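Druvley Demonstration Collection, Second Reporting Period
Progress report to Notum
Submitted 30th December

1. Status

Work in this period covered the collection of remote-controlled demonstrations for the block-and-box task, the first training runs on those demonstrations, and repairs to the cable routing on both arms. Collection is on plan. Training is behind plan, for reasons given in section 5. No change to the budget is requested.

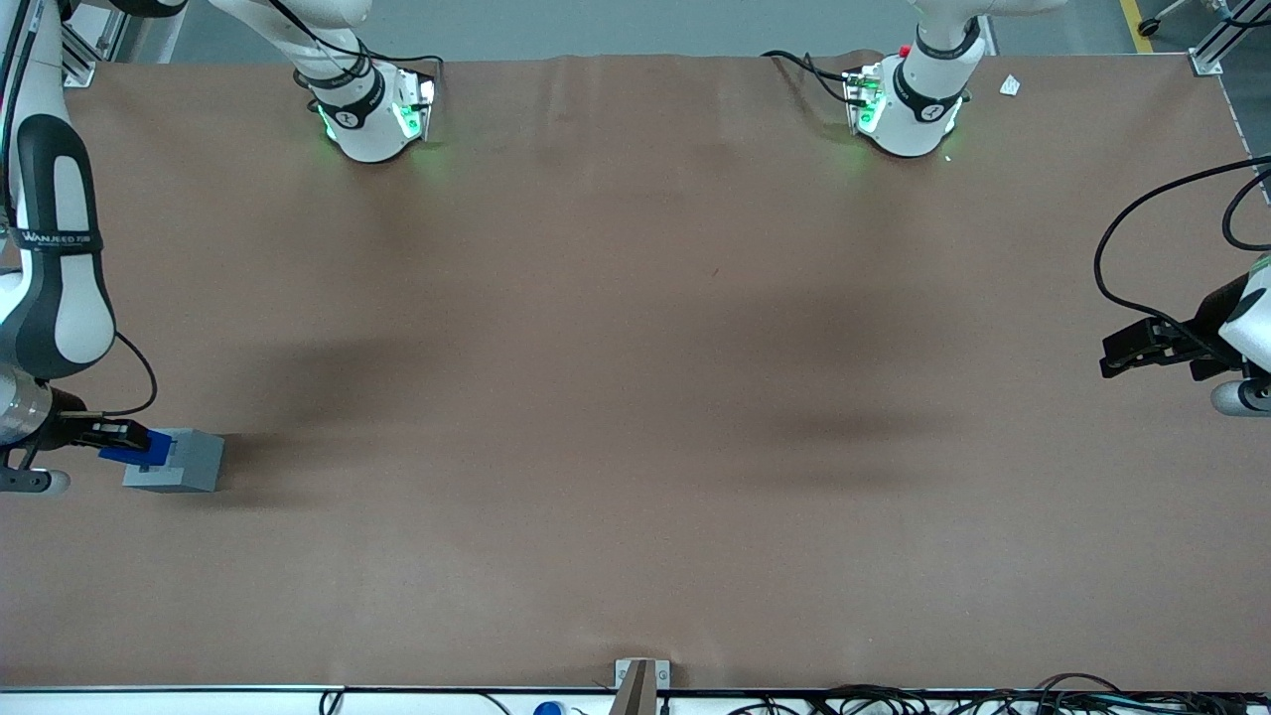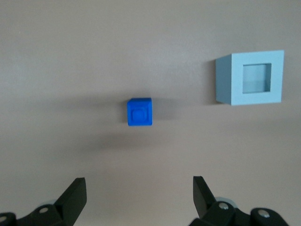
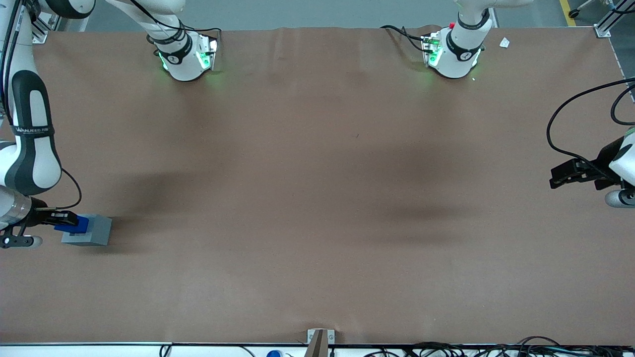

Figure 1. Block-and-box task, two-arm station. First and third pictures: fixed camera. Second picture: gripper camera.

2. Task and station

The task was chosen in August from the list agreed with Notum. The operator picks up a small blue cube with one gripper and brings it to a square-fronted hollow box standing on the same table. An episode ends when the cube has been released inside the box and the gripper has cleared the opening. The second arm stays in the scene during these episodes. It is logged in full even when it has no part in the task, so that the same data format can be used for the two-arm tasks in the next period.

The table is covered with a plain brown sheet. The sheet cuts glare and gives a stable background, but it wrinkles near the edges and has to be pulled flat before a session. The overhead lighting leaves soft shadows on the sheet that move with the arms. We have left these in the data. An early attempt to remove them with extra side lamps produced reflections on the arm shells and was dropped.

The operator drives the arms from a pair of hand-held leader units built at Druvley. Joint positions on the leader are mapped directly to the follower arm, and the gripper follows a trigger. Force is not fed back to the operator in the current version. Operators judge contact from the camera views and from direct sight of the table.

3. Collection

The period closed with 1,660 accepted episodes. A further 135 were recorded and rejected on review. The main grounds for rejection were:

Cube dropped outside the box and not recovered.
Box pushed far enough to leave the marked start zone.
Gap in the joint log or in one of the camera streams.
Operator pause long enough to distort the timing of the approach.

Episodes in which the cube was dropped and then picked up again were kept and tagged as recoveries. Notum asked for these to be retained after the first report. They are useful in training, but they vary a good deal in length, and the tag has to be applied by hand. The review tool now lets the reviewer mark the start and end of the recovery on the timeline, and both marks are saved with the episode.

Start positions for the cube and the box are drawn from a list before each block of 20 episodes. In the first weeks operators tended to place the cube near the middle of the table whatever the list said. A printed placement grid is now laid on the sheet during setup and taken away before recording begins. The spread of start positions improved once this was in use, and the older episodes have been given a lower sampling weight.

4. Operator practice

New operators complete a practice block before their episodes count toward the total. The most common fault is an approach that is too steep, which brings a fingertip down on the rim of the box. Contact of the cube with an upper edge or corner of the box is also frequent. With no force feedback, the operator may keep pressing for a short time before noticing. The follower has a current limit that stops the motion, and no hardware has been damaged, but the resulting episodes show a stall that the trained policy tends to copy.

Two changes were made. Operators are told to pause the approach short of the box, line the cube up with the opening in the gripper view, and then move in. The leader unit also gives a short tone when follower current passes a set level. The tone is recorded as an event in the log and can be used later to filter episodes.

5. Training

Five policies were trained, each on a larger share of the accepted episodes. All use the fixed view and the gripper view together with joint state. The pickup stage is reliable at the start positions covered by the data. Placement is the weak stage. The usual failure is that the cube meets the edge of the opening and the arm holds there until the time limit.

We attribute part of this to the stalls described above and part to a timing offset between the two camera streams. The offset was found late in the period. It is constant within a session but differs between sessions, so each session has to be corrected separately. A correction script is in place and has been run on the newer sessions. The older ones remain to be done. Full retraining was held back until the corrected set is complete, and this is the cause of the delay reported in section 1.

Success rates are not reported for this period. The runs to date used mixed corrected and uncorrected data, and a figure taken from them would not be comparable with the target in the agreement.

6. Hardware

Cable loops at the wrists remain the main source of lost time. A loop that is too short limits wrist rotation, and one that is too long can swing across the camera view or touch the table. New clips were fitted and the loops reset on both arms. A sleeve supplied by Afridi was tried on one wrist and removed, as it stiffened the cable too much for the small motions used in placement.

The fixed camera mount was tightened after a small shift in view was noticed between sessions. Sessions before and after the change carry separate calibration files.

7. Next period

Complete the timing correction on the older sessions.
Retrain on the full corrected set and report success rates by start position.
Begin the first two-arm task, a handover of the cube from one gripper to the other before placement.
Deliver the first data package to Nitmont for an independent format check.

8. Decisions requested

Notum is asked to confirm that recovery episodes count toward the contracted total. The present figure includes them. Notum is also asked to approve moving the first success-rate report to the end of the next period.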